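24 de octubre de 2019

He dormido poco y hoy escribo en español otra vez, porque Ermelinda Tavares me dijo que si no practico por escrito voy a olvidar los subjuntivos. Ella corrige después con lápiz, si le dejo el cuaderno.

En el almacén de Borbély seguimos con Oto. Así llamamos al brazo, aunque en los papeles tiene otro nombre más largo. Desde abril está en la sala del fondo, donde antes teníamos las mesas de devoluciones. Entonces éramos cinco personas en aquellas mesas y ahora somos dos, Vilmos Kocsis y yo. Los otros no perdieron el empleo, esto lo debo escribir con justicia: Margit Barta pasó a expediciones y dos compañeros se fueron a la nave de Flundolville. Pero Margit me dijo en el autobús que echa de menos hablar mientras trabaja. En expediciones todos llevan auriculares.

Mi trabajo ha cambiado mucho. Antes yo cogía cada artículo, lo miraba y lo ponía en su caja. Hoy preparo los cajones para Oto, miro cómo agarra y anoto los fallos en la hoja. Por la mañana fueron 136 intentos y por la tarde alrededor de 300. Me duele menos la espalda y más los ojos.

Estuve largo rato con el cajón de las cosas mezcladas, el del cepillo para el pelo.

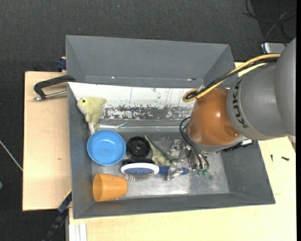 Lo que hablamos en la reunión

Lilla Fekete nos explicó que en enero quieren poner un segundo brazo y que una sola persona vigilará los dos. Vilmos preguntó cuál persona. Ella contestó que todavía no está decidido, y yo la creo, pero no me quedé tranquilo. También pregunté por el plus de turno, que son 80 al mes, y me prometió una respuesta por escrito.

Después Vilmos se puso a defender a Oto, y esto me sorprendió, porque en primavera no quería ni entrar en la sala. Dijo que las cosas blandas y los mangos redondos le siguen pareciendo difíciles para una máquina y que por eso nos van a necesitar. Yo no estoy seguro de que sea un buen argumento. Si nos necesitan solamente por los fallos, cada hoja que relleno bien me quita un poco de trabajo - y sin embargo la relleno bien, no sé hacerlo de otra manera.

Por la noche llamé a mi hermana. Me preguntó si tengo miedo y le dije que no, que tengo sueño. Mañana he de llevar las botas viejas y pedir hojas nuevas, que quedan pocas.

Palabras para preguntar a Ermelinda: «agarre» o «agarrada», «plus», «echar de menos a» o sin «a».

Entradas recientes
El examen de carretilla, segunda vez
Margit se cambia de nave
Domingo en Valtatska
Cómo se llama en español esta herramienta
Sopa de mi madre, con medidas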